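Drekton Hardwax Oil: six months on a dining table

The tin says one coat. I'd like to start there, as it was the reason I paid 50 dollars for a quart of the stuff when the polyurethane next to it on the shelf was less than half that.

Our table is a long one, bought used, and it had an old finish that had gone cloudy at one end. I sanded it back to 120 and then 150, vacuumed, wiped it down, and put on Drekton Natural exactly the way the leaflet says, with the white pad, thin, buffing off the extra after ten minutes. It looked great that evening. By the next morning it looked like a table somebody had rubbed with salad oil. There were dull patches where the grain was thirsty and a shiny streak down the middle board. I did a second coat. The leaflet does allow for this, in a footnote, for "highly absorbent surfaces," and I suspect that covers most of the tables in the world.

Two coats, then, and a week before I let anyone put a plate on it. Drekton claims full cure in 48 hours at room temperature. Mine still smelled on day five and my sleeves stuck to it a little.

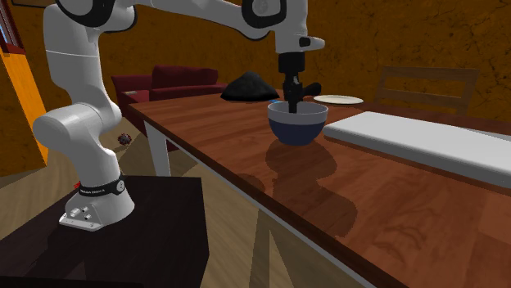 Water is where it does well, and I'll give it that. A glass left overnight leaves a faint ring that's gone by lunch. Coffee wiped up within the hour leaves nothing. Red wine I only tested on the underside, and it left a gray-pink shadow that I can still find if I go looking.

Heat is another story. The website talks about "everyday heat resistance" and never gives a temperature. I emailed to ask. The reply came from a Siebe Van den Broek in customer support, who was polite and told me to use a trivet. I already own trivets. A warm soup bowl set straight on the wood left a white mark the size of a saucer, and it took a rub with fresh oil to get it mostly out.

That easy repair is the real selling point, and it's true as far as it goes. You can patch a spot without stripping the whole top. What they don't mention is that the patch is shinier than everything near it for a month or so. If you sit facing the window, you see it at every meal.

Coverage: the tin promises 123 square feet. I didn't get close to that, and I wasn't sloppy.

I've also used the Amden oil on a bench. It went on thicker and yellowed the wood more, but it was hard in two days and costs less. If you want the pale, bare look, Drekton is better at it. For a table that kids eat at, I'd buy the Amden, or just use poly and put up with the plastic feel.

Three stars out of five. It would be four if the label said two coats.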